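Mesa de trabalho Rostia Tuna: dois anos de uso no ateliê

Comprei a Tuna para substituir uma porta velha apoiada em dois cavaletes, que foi a minha mesa de corte durante muito tempo. Costuro por encomenda, sobretudo cortinas, capas de sofá e alguma roupa de criança, e precisava de um tampo onde coubesse um pano de largura inteira sem ter de o dobrar. A Tuna é a mesa grande da Rostia, vendida só em branco, com pés reguláveis e uma barra transversal por baixo.

Paguei 219 euros em fevereiro, com entrega incluída. O preço subiu desde então, mas continua abaixo do que pedem por mesas de corte vendidas como tal, que muitas vezes são a mesma coisa com uma régua impressa no rebordo.

Montagem

Vem em dois volumes. O do tampo é pesado e não aconselho ninguém a subi-lo sozinho por uma escada estreita. As instruções são só desenhos e o passo da barra está mal explicado: os parafusos compridos vão nos furos de dentro, os curtos nos de fora. Troquei-os, tive de desmontar tudo e perdi nisso uma boa parte da tarde. A chave que vem na caixa serve, mas com uma chave de roquete faz-se em metade do tempo.

Os pés regulam-se por rosca. O curso é curto, o suficiente para compensar um soalho torto e pouco mais. Quem for alto vai querer levantar a mesa. Eu pus calços de madeira por baixo dos pés e ficou à altura da anca, que é onde a quero para cortar.

Superfície

O tampo é liso e o tecido desliza bem, às vezes bem de mais. Com cetim ou forro de viscose uso pesos em todos os cantos. Com algodão e linho não é preciso.

O giz sai com um pano húmido. A caneta solúvel também, desde que se limpe no mesmo dia. Deixei uma marca azul de um dia para o outro e ainda lá está, muito clara. O ferro é que não pode tocar no tampo: a Lotte Van Loon, que partilhou o ateliê comigo um inverno inteiro, pousou lá o ferro de viagem por um momento e ficou uma meia-lua amarelada num dos cantos. Nem bicarbonato nem pasta de dentes a tiraram.
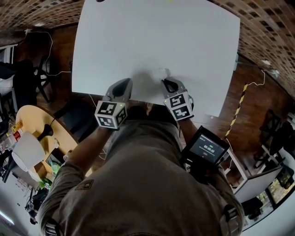 Foto: Beril Sezer

O branco tem uma vantagem que eu não esperava, a de se verem bem os alfinetes e as pontas de linha escura. Tem também o defeito correspondente. Com o candeeiro aceso por cima, o reflexo cansa a vista ao fim de algumas horas, e acabei por mudar a lâmpada para uma mais quente. Quem trabalha com tecidos brancos, como eu nas cortinas, perde a linha do corte com facilidade. Nesses dias estendo primeiro um papel pardo.

Com o cortador circular é obrigatório usar base de corte. Passei uma vez fora da base e o sulco apanha agora os tecidos finos.

Estabilidade

Boa no sentido do comprimento, razoável no outro. A máquina de costura doméstica trabalha em cima dela sem problema. Com a corta-e-cose a alta velocidade nota-se uma vibração, que diminui se a máquina ficar por cima de um dos pés e aumenta ao centro. Reaperto os parafusos de tempos a tempos e isso ajuda.

Não tenho notado o tampo a ceder, e já lá tive rolos inteiros de lona. Também não me sento em cima dela, como vi sugerido num comentário na loja.

Comparação com a Pathirana

Antes de comprar experimentei a mesa de abas da Pathirana em casa de um colega, o Heikki Kettunen, que faz estofos. É mais bem acabada, tem gaveta e fecha-se contra a parede. Para um quarto pequeno escolhia essa. Mas as abas ficam um nada abaixo do tampo central, e esse degrau nota-se cada vez que a lâmina passa. Para cortar cortinas não me serve.

Assistência

Um dos pés veio com a rosca moída. Escrevi à loja, pediram fotografia e a peça chegou na semana seguinte, sem custos. Já a tampa de plástico que se perdeu numa mudança não se vende à parte, só em conjunto com os pés.

A favor: tamanho, preço, limpeza fácil, peças enviadas sem discussão.

Contra: regulação curta, reflexo, tampo sensível ao calor, instruções fracas, vibração com máquinas rápidas.

Voltaria a comprá-la para corte. Para costurar o dia todo com uma máquina industrial procurava outra coisa – uma bancada com estrutura soldada, por exemplo, mesmo usada. Se a comprarem, peçam logo um segundo jogo de parafusos compridos. Os meus já foram apertados e desapertados tantas vezes que dois deles têm a cabeça gasta.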